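Foreign currency translation scared me off for a whole semester, and then one afternoon in April I worked a tiny subsidiary through by hand and it all clicked! So let's do the same thing together. You need a pencil, a calculator and a company small enough to fit on one sheet of paper.

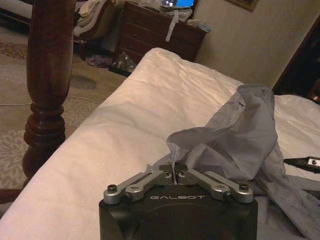
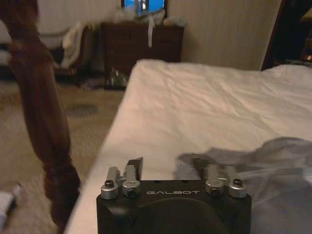 Translation is the step where a parent company takes the books of a subsidiary abroad and restates them in its own currency before adding everything together. Our parent is Haddale, which reports in dollars. Our subsidiary is Lagman, which buys and sells in a currency I'm going to call crowns. Before any math you have to know what Lagman sells, who buys it and in what money, so let's make it a clothing business. It buys fabric locally, pays its staff locally and sells to local stores. Write that down in the corner of your sheet, you'll want it in a minute.

## Step 1: Pick the functional currency

The functional currency is the money of the place where the business really lives. Look at where the sales come in, where wages and materials are paid, and where the loans come from. For Lagman all of those point to crowns, so crowns it is.

If Lagman did nothing except resell Haddale's goods and send the cash home, you'd probably land on dollars instead, and you'd use a different method (remeasurement). Plenty of homework goes wrong right here, before a single number has been touched.

## Step 2: Line up your rates

You need three kinds of rate:

- **Closing rate:** the rate on the balance sheet date. Ours is 2 crowns to the dollar.
- **Average rate:** for the year's income and expenses. To keep the first pass easy, we'll use 2 here as well.
- **Historical rate:** the rate on the day the owners put their money in. Also 2, for now.

Yes, they're all the same! Run it once with flat rates and you'll see the skeleton of the thing. Then we'll move one.

## Step 3: Translate the income statement

Lagman's net income for the year is 100 crowns. Divide by the average rate:

100 ÷ 2 = $50

In a real file you'd do every line, sales and cost of sales and rent and so on, each at the average rate. Big one-time items, like the sale of a building, get the rate from the day they happened.

## Step 4: Translate the balance sheet

| Item | Crowns | Rate | Dollars |
|---|---|---|---|
| Total assets | 500 | 2 | 250 |
| Liabilities | 62 | 2 | 31 |
| Share capital | 338 | 2 | 169 |
| Retained earnings | 100 | from Step 3 | 50 |

Check it: 31 + 169 + 50 = 250. It balances, and I still get a little thrill out of that.

Notice that retained earnings isn't translated with a rate of its own. It's built up: opening balance in dollars, plus income in dollars, minus dividends at the rate on the day they were declared. This is Lagman's first year and it paid no dividends, so it's just the $50.

## Step 5: Move the closing rate

Now the fun part. Say the crown gets stronger and the closing rate is 1.6 crowns to the dollar. Leave the other two rates at 2.

- Assets: 500 ÷ 1.6 = $312.50
- Liabilities: 62 ÷ 1.6 = $38.75
- Share capital: still $169
- Retained earnings: still $50

The right-hand side adds up to $257.75. You're short by $54.75, and that gap is your **translation adjustment**. It goes to equity, through other comprehensive income, and stays out of net income.

You can prove it too. Net assets are 438 crowns. At the old rate that's $219, and at the new one it's $273.75. The difference is $54.75. Lovely.

## Step 6: Set up a sheet you can reuse

I keep mine in Codine, but any spreadsheet is fine. Put the rates in their own cells at the top and point every formula at them. Never type a rate into a formula! Add a row for the adjustment and a check row under it that should read zero.

## Try one yourself

Kolura is Haddale's other subsidiary, also in its first year, also working in crowns:

- Assets 500, liabilities 100
- Share capital 338, net income 62, no dividends
- Historical and average rate 2, closing rate 2.5

The crown got weaker this time, so expect a negative adjustment. I get –$40. If you got –$9, you've translated the assets at 2.5 and then divided the wrong way somewhere in equity, so go back to your net assets of 400 and run the proof from Step 5 on them.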